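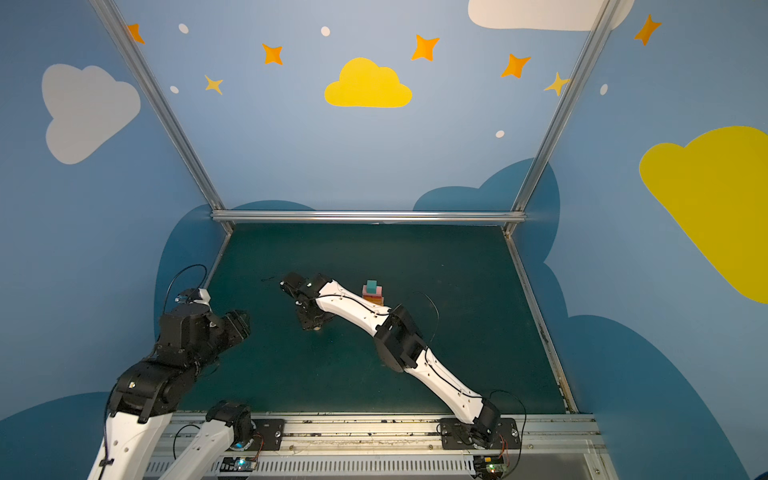 Figure 5.1 Two arms on one rail, with a stack of three colored blocks between them.

Chapter 5
Who Works for Whom?

Stacking blocks is a job most people give up before first grade. In the trade it is a respectable occupation for a machine, and a good deal of salaried adult attention goes into it. This chapter is about the adults.

We begin in Wononstead, where a company called Ostex packs replacement parts for kitchen appliances. Until one Tuesday in March, the packing line was staffed by people who took parts from a bin, put them in a tray, and talked about their weekends. On that Tuesday two arms were switched on at the end of the line. A memo had gone out beforehand promising that the arms would "free staff for more rewarding tasks." The staff read it carefully, looking for the rewarding tasks, and found that these were to be announced.

Beathag Buchanan had been on the line since 1999. Her new title was cell attendant. On paper her work had become lighter, and in one sense it had: she no longer lifted anything to speak of. She cleared jams, turned parts that had landed upside down, wiped the lenses, and pressed the green button when the arms stopped and waited for a person. Her old job had a rhythm she set herself. The new one had a rhythm too, and it belonged to the arms.

"I used to be tired at the end of a shift," she told the interviewer. "Now I'm bored and tired."

The plan had called for 300 trays an hour. By summer the cell was making 200, and the gap was put down to "operator familiarization," a phrase that places the trouble neatly on the side of the operator. Buchanan's own explanation was that the gaskets stuck together in damp weather. She had known this for years and used to flick them apart with her thumb. Her thumb was not in the specification.

Cases like this one turn up often in the study of work, and they are easy to misread. One reading says the machine took the job. Yet Ostex cut no positions on the line that year. Another says the machine helped, and anyone whose back used to hurt might agree. What changed was harder to put in a memo: who decides the pace, who is blamed for a stoppage, and whose knowledge counts as knowledge.

The Strömberg plant in Hovutham, which we visit later in the chapter, bought similar equipment and let the packers help set it up before the first shift. It had jams as well. It also had people who were allowed to change the bin, the tray and the speed, and who argued about all three - sometimes for most of a morning.

Before reading on, write down one thing you do at a job, or at home, that you have never had to explain to anyone. Keep the note. We will need it in Section 5.2, where we look at what happens when someone tries to turn a habit into a procedure.

5.1 Tasks, Jobs and the Space Between

A job is usually described as a list of tasks. Anyone who has held one knows the list is short by several items.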